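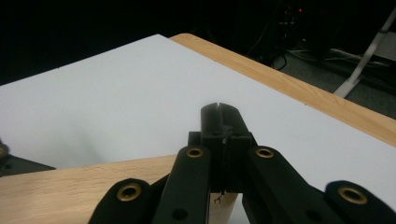 # Recording two-gripper block tasks: notes for the Thursday group

These notes cover the Flurnesell task, which is our name for picking up a wooden block with two hand-held grippers and setting it down again somewhere else on the board. The club needs 300 usable recordings of it by the end of January before we can train anything. You don't need any coding for this part.

## Before you start

- Lay the white board flat on the table and push down on each corner. If it rocks, shift it until it doesn't.
- Keep the board matte side up. The glossy side throws the ceiling lights back into the cameras.
- Move bags, drinks and phones off the table. Cables can stay on the floor, but keep them away from where you stand.
- Open and close each gripper a few times with nothing in it. Both fingers should move together. If one lags, look at the pivots before you look at anything else.
- Check the fingertips for loose threads or bits of tape and trim them.

Start the recorder, type your initials, and choose `billen` from the task list. Billen is the rounded block. The plain cubes have their own entry and should not be mixed in with it.

## Doing one recording

1. Put the block down on the board at any angle. Change the angle each time.
2. Hold a gripper in each hand, open, a hand's width above the board. Wait for the beep.
3. Bring the left gripper in first and close it on one end of the block. Squeeze only until the block stops shifting.
4. Bring the right gripper to the other end. Come in low and fairly slowly.
5. Once both sides have contact, lift straight up. Keep the two hands level.
6. Carry the block to a new spot, lower it, and let go with the right gripper, then the left.
7. Back both grippers away to where they started and hold still until the second beep.

A recording runs for 900 frames at most. If you are still carrying the block when it ends, the file is no good and you should delete it. 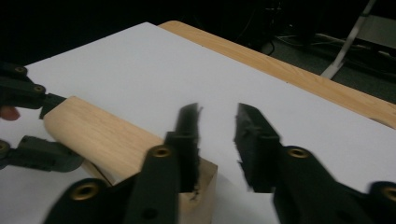
Stuart Greenwood asked whether a recording has to be thrown out when the right gripper slips and you go back in for a second try. It doesn't. Keep it, as long as the block stays on the board and you finish the task. We mark those files with an `r` for retry and they go in with the rest. What we don't want is a person reaching in with bare fingers to straighten the block halfway through. Stop, delete that one and start over.

## Common problems

**The block spins when the second gripper touches it.** You are probably pushing on a corner. The rounded part rolls easily, so close on the squared part where you can. If the angle makes that awkward, rotate your wrist and leave the block alone.

**The block tips during the lift.** One hand is going up faster than the other. Count to 2 out loud before lifting. It feels silly for the first few tries and then you can drop it.

**The tracking drops out.** Fast hands are the usual cause. The cameras blur when you swing a gripper in quickly, and the software loses its place. Evie's fix was to practice with the recorder off until her approach was the same speed every time.

**The grippers bump into each other.** Come in from opposite ends and keep your elbows out.

## Saving and naming

Files go in the shared folder under `feng`, then your initials. Don't rename them afterward. Last term we lost most of an afternoon matching renamed files to the log sheet, and some never got matched.

Watch one file in every ten from start to finish before you leave. Check that the block is in view when you close on it and that both beeps are on the audio track. If either is missing, tell Yvonne before the next person takes over the table.

Swap people after half an hour. Your grip gets lazy after that, and it shows in the data. Put the grippers back in the case open, with the spare blocks underneath, and wipe the board with a dry cloth.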